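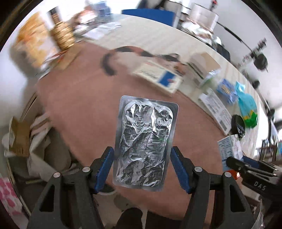 ## Wanted: people to pick up rubbish, carefully, with a tool

Cluker is looking for participants for Plulirar, a comparison of hand-held grippers, finger pads and wrist cameras. The sessions are held at our Durkcombe rooms and involve standing at a messy table with a gripper in each hand, picking things up and putting them where they belong. Quite a lot of them belong in the bin.

If you have ever tidied a desk and thought it would be more satisfying with less dexterous fingers, please read on.

## What you'd be doing

Each participant does nine sessions. In a session you work through a list of small jobs on a table we have gone to some trouble to make untidy: cartons, wrappers, packets, bits of cardboard, and now and then a blister pack, the object our testers complain about most. It is thin, stiff and shiny. If you squeeze it by the face it slides, and if you squeeze it by the edges it turns to look at you. We have grown fond of it.

The jobs go like this:

- pick up a thing from the table and hold it still where the camera can see it
- pass it from one gripper to the other
- put it in a box, or drop it in the bin
- do it again with different pads, and tell us which was worse

Across the nine sessions you'll make 2000 pick-ups. We know how that sounds. Most take a few seconds, the list changes every session, and there is a kettle.

Between blocks we swap something. It might be the finger pads, the camera angle, or how hard you have to press to close the jaws. We won't always tell you which. You fill in a one-page form about how it felt, and "annoying" is an acceptable answer provided you say where it was annoying.

## Why we want strangers

Our own staff have got too good at it. They have learned to tilt their wrists in ways no sensible person would, and they forgive the equipment its faults the way you forgive an old car. When they say a pad is fine, they mean they have stopped noticing it.

The recordings also go to the other half of the project, where an arm on a bench tries to do the same jobs using the Dagdag controller. The arm copies what it is given. If all it is given is the work of a few engineers with peculiar wrists, it picks up their peculiar wrists as well, and then we have to sit through the demo. A mix of hands, heights and tempers makes for a fairer comparison.

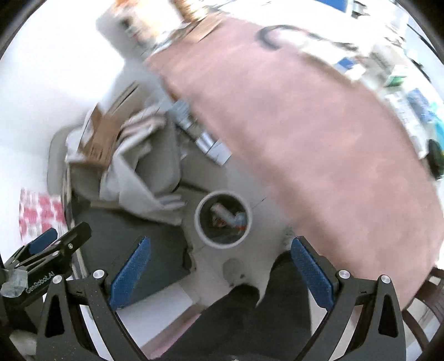
*Jaws open, bin in view, table still to do.*

## Who we're after

You should be over 18 and able to stand for a couple of hours with breaks. Both left- and right-handers are welcome, and we are short of left-handers. You need to be comfortable working with both hands at once, though you don't have to be graceful about it.

No technical background is needed. If you do have one, come anyway, but please keep your ideas for improving the linkage until the end of the session. There is a box on the form for them. It is a small box.

You may not suit this study if:

- you have a wrist, elbow or shoulder injury that gripping would make worse
- you have already taken part in a gripper study with us
- you can't leave a crooked packet alone when it isn't on the list

That last one is serious. We lost most of a morning to a very tidy man who straightened the whole table before we'd started recording.

## The sessions

A session runs two and a half hours, including set-up and two breaks. You can do one or two a week, mornings or afternoons, as long as all nine are finished by the end of October. We'd like the gaps between them to be fairly even. Nine sessions in nine days has been proposed before, by someone keen, and his thumbs had views on it.

The first session is mostly practice. We fit the grippers to your hands, show you how the trigger pressure works, and let you drop things until you're bored of dropping them. Nothing from that session is used in the comparison, so get your worst work out of the way then.

From the second session on, everything is recorded by the cameras on the grippers. They point forward past the jaws, so they see the table, the floor and anything else you happen to lean over. That includes your shoes. Wear whichever pair you'd be happy for an engineer to look at repeatedly.

We don't record sound. You are free to mutter.

## What you get

$1568 for completing all nine sessions, paid in two parts: half after the fifth and the rest after the ninth. The figure was supplied by accounts, who do not round. If you have to drop out, we pay you for the sessions you've done.

Tea, coffee and reasonable biscuits are supplied. Parking in Durkcombe is free behind the building and dreadful in front of it.

You'll also get a copy of the results once they're written up, including how your favourite pads scored. We make no promise that your favourites will win. In the pilot, the pads everybody liked best in the hand were the ones that did worst with foil, and there was some sulking.

## Your recordings

Recordings are stored under a participant code and used by Cluker for comparing grippers, cameras and controllers. Faces are blurred if one turns up. You can ask us to delete your recordings at any time until the results are written up, and you don't have to give a reason. The full consent form comes with your confirmation, and it's written in ordinary sentences.

## How to apply

Send a short note to the Plulirar desk at Cluker, Durkcombe, with:

- your name and a way to reach you
- which hand you write with
- the days you could usually come in
- any work or hobby that uses your hands a lot (knitting, plumbing, the cello, it all counts)

No résumé, please. We had one applicant send a cover letter about his lifelong passion for automation, and he turned out to be lovely, but the form only asks about hands.

We read notes as they arrive and reply to everyone, usually within a week. Places are offered with an eye to getting a spread of hand sizes, so if we turn you down it may well be because we already have several of yours.

Posted 2018-02-16 by the Plulirar desk. This call stays open until all places are filled.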